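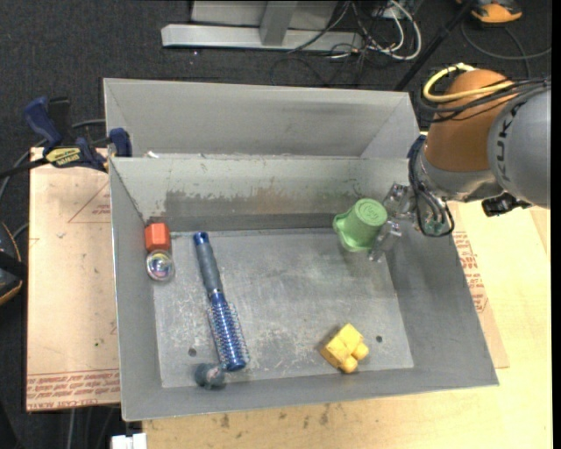

Sort everything once a month and it never gets away from you, a reader wrote under the last post on this site, and then asked how to begin when the drawer is already too full to close. The steps below are my answer. They work for any container of odds and ends: a kitchen drawer, a box in the hall, or a metal bin with a cup, a hairbrush and a ball in it.

Sorting a Catch-All Bin

What you need

Two open bins or boxes, close to the same size. Metal, plastic or cardboard will all do. I use gray sheet metal because it wipes clean.
A table you can stand at.
A damp cloth and a dry one.
A trash bag.
A timer set for 20 minutes.

Step 1. Set up the bins

Put the full bin in front of you and the second one directly behind it. The second bin starts out empty. Things that are leaving the room go in there, and things that stay go on the table until the end.

If the table is good wood, lay a towel down first. Sheet metal bins can have sharp corners underneath and will scratch a finish.

Step 2. Spread things out on the floor of the bin

Don't dump the bin out. Dumping makes a pile, and small parts roll off the table. Move things apart with your hand until you can see the bottom between them. If the bin is too deep or too full for that, take out the top layer and work on it separately.

Step 3. Take the big, easy things first

Cups, brushes and anything else with an obvious home come out first. A cup goes to the kitchen and a hairbrush goes to the bathroom. Put them in the back bin and don't walk them anywhere yet. Walking each item to its place is how a short job takes all evening.

Look inside cups before you lift them. If one is upside down, slide a hand under the rim, as there may be a button or a screw beneath it.

Step 4. Clean the brush while it's out

Pull the hair off the bristles with a comb, working from the handle end toward the tip. Wipe the barrel with the damp cloth. A round brush with a metal barrel shouldn't be soaked — water gets in where the handle joins and takes days to come out. Let it dry bristles down on the dry cloth.

Step 5. Toys and small blocks

Balls, blocks and other toy pieces go together in one bag or jar. Wipe them first. A single block with no set can wait in the jar until the next sort, and if the rest of the set hasn't shown up by then, give it away or throw it out. I keep my jar on a Planska shelf by the back door, low enough for kids to reach.

Step 6. Paper, batteries, unknown parts

Receipts go in the trash unless you need them for a return. Batteries get tested or taken to a recycling drop-off. Unknown parts get a piece of tape with the month on it — November, say — and one year to prove they belong to something.

Step 7. Empty the back bin

When the timer goes off, stop sorting and carry the back bin through the house. Make one trip and drop each thing in its room. Then wipe out both bins, dry them, and put back only what lives there.

If you run out of time, leave the unsorted things in the front bin and do another 20 minutes the next day. My worst drawer took three rounds and had 47 pens in it.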